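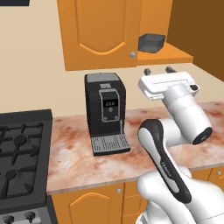

Figura 3. Entorno de cocina simulado con el brazo y la pinza de mordazas paralelas, junto a la máquina de café.

4.2. Comparación de las pinzas en simulación

Para la comparación se utilizó el entorno de cocina que se presenta en la Figura 3. El brazo es el mismo en todas las pruebas y solamente se cambia el efector final. La primera configuración, que en adelante llamamos P1, es la pinza de mordazas paralelas con dedos cortos que aparece en la figura. La segunda, P2, lleva los dedos largos Jamau, modelados a partir de los planos que nos facilitó el fabricante. Las dos comparten la misma carcasa y el mismo límite de fuerza, de modo que las diferencias observadas deben atribuirse a la geometría de los dedos y al alcance que esta permite.

La tarea consiste en aproximarse a la máquina de café situada sobre la encimera y presionar un botón del panel frontal. Elegimos esta tarea porque el panel está rebajado respecto al frente de la máquina, y esto obliga al controlador a orientar la pinza con bastante precisión. Además, por debajo del panel sobresale la bandeja de goteo, que limita las trayectorias que vienen desde abajo.

Se realizaron 400 episodios por cada configuración. En cada episodio la postura inicial del brazo se toma de una distribución uniforme alrededor de la postura de referencia, y la posición de la máquina se desplaza a lo largo de la encimera un máximo de 8 cm. La cocina y los muebles se mantienen fijos. Un episodio se considera válido cuando el botón queda presionado sin que ningún eslabón del brazo entre en contacto con el mobiliario. Los episodios en los cuales el planificador no encuentra solución se cuentan como fallo, aunque no haya existido movimiento.

El controlador empleado es el de impedancia cartesiana descrito en la sección 3, con las ganancias propuestas por Sorrentino y Messina para el banco Detance. No se ajustaron las ganancias de manera separada para P1 y P2. Somos conscientes de que esta decisión puede perjudicar a P2, cuyo centro de masas queda más alejado de la muñeca, pero una sintonización individual habría hecho difícil la interpretación de los resultados.

Con P1 los fallos se concentran en la fase final de la aproximación. Como los dedos son cortos, la carcasa debe acercarse mucho al frente de la máquina, y en varias posturas la muñeca llega al límite articular antes del contacto. Con P2 este problema es menos frecuente, pero aparece otro: la punta oscila ligeramente al tocar el panel y en ocasiones resbala hacia el borde. El efecto ya fue señalado por L. Simões en las pruebas preliminares, y se reduce cuando la velocidad de aproximación es menor.

La duración de los episodios se limitó a 3130 pasos de simulación. Este valor se fijó después de una primera serie en la cual P2 agotaba el tiempo disponible con demasiada frecuencia. Las curvas de fuerza de contacto de las 2 configuraciones se comparan en la sección 4.3, y los ensayos con el brazo físico se discuten en la sección 5.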